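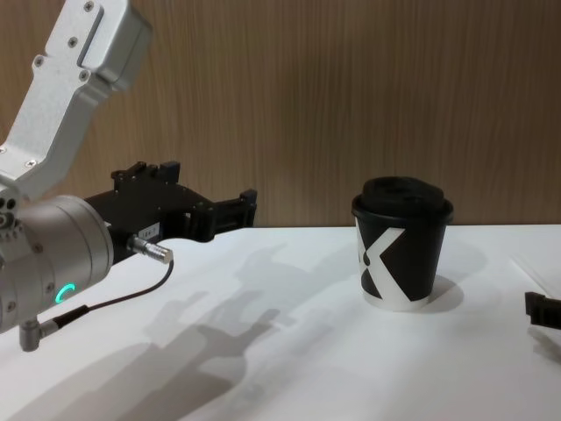

**To:** Members' list, Follmont Herbal and Natural Foods Association
**From:** Giorgia De Luca, Standards and Labelling
**Subject:** Re: Elderberry syrup - storage wording for the new label

Dear members,

Thank you to those who replied to the draft circulated in April. The message below raises a matter that several of you also put to the office by telephone, and I am answering it on the list so that everyone works from the same wording.

> On the draft label for elderberry syrup, the storage line reads "Keep cool after opening." Our customers at the Plulano market take this to mean a cupboard. We make ours with honey and no preservative, and we have always told people to keep it in the fridge. Could the label say so? We would also like to know whether the old labels may be used up, as we have 802 of them left and they were not cheap.
>
> Pagano Farm Kitchen

The storage line will be changed. From the next printing it will read "Refrigerate after opening. Use within 20 days." Members whose own testing supports a shorter period should print the shorter period. Members who wish to print a longer one are asked to send their test results to the office before ordering labels.

Old labels may be used until stock runs out, provided that a sticker with the new storage line is placed over the old one. The sticker must not cover the ingredient list or the batch number. Pagano may therefore keep the 802 labels.

Two related points came up in the replies.

1. *Raw berries.* The words "made from cooked berries" are to stay on the front of the label. Raw or unripe elderberries can make people ill, as can the leaves and stems, and buyers who go on to make their own syrup at home should not be left in doubt. Recipe cards handed out at stalls must carry the same warning.

2. *Health claims.* Phrases such as "fights the flu" or "cures colds" are not acceptable on labels, signs or price cards. A stallholder may say that the syrup is a traditional winter favourite. Syrups containing honey must also state that they are not suitable for children under one year of age.

The Brudance group has asked whether dried elderflower tea falls under the same rules. The storage line does not apply to dried goods - a separate draft covering teas is being prepared and will be sent to this list. Until then, the present tea labels remain in use.

Of the 195 members on the list, 19 have ordered the new labels so far. Orders for the first printing should be sent to the office by the end of the month, with the bottle size and the quantity clearly marked.

Yours sincerely,

Giorgia De Luca
Standards and Labelling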